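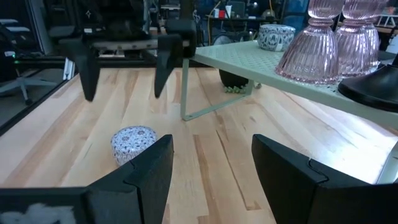
¿Para qué se usa una lata decorada?
Para guardar cosas pequeñas y secas: té, galletas, botones, hilo.

Lata decorada

Envase metálico con tapa, casi siempre redondo o rectangular, impreso por fuera. Motivos habituales: flores, cachemir (paisley), paisajes. La de fondo blanco con dibujo tupido en azul y morado es un tipo corriente; la tapa abombada suele repetir el estampado.

Medidas muy variables. Las de té pequeñas, unos 33 mm de alto; las hay bastante mayores.

Coleccionismo. El catálogo de Ryota Takeda (ed. Clidside) recoge 624 modelos, ordenados por motivo y no por fabricante. Faltan las de Bainbridge, previstas para un segundo tomo.

Conservación. Paño seco, nada de estropajo. La humedad levanta la tinta por el borde de la tapa, sobretodo en las mas antiguas.

Véase también: Hojalata, Caja de té, Litografía.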